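So I finally made it to the open day at Kostar, the robotics workshop out past Alport, and I'm so glad I went! I'd signed up back in December and then forgotten all about it until the reminder came.

They let us in 12 at a time, which meant a long wait in the lobby (decent coffee, terrible chairs) – but once you were in, you could stand pretty close and ask anything you liked. My group got the tidying-up demo, run by two very patient people from the Mivolgate project. One of them told us they'd gone through 447 practice runs since the fall, and she sounded a little tired of it.
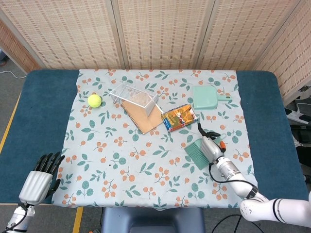 What I really wanted to know was how it copes with ordinary household clutter, and I asked way too many questions about that. Each hand is trained on its own jobs first, they said, and only later do the two work together. I loved that the stuff was so normal – a tennis ball, a spiral notebook, a snack in a shiny wrapper, and that mint-green brush in the gripper, with a dustpan to match. My kitchen table looks worse most mornings!

Next open day is in the spring, and I've already put my name down.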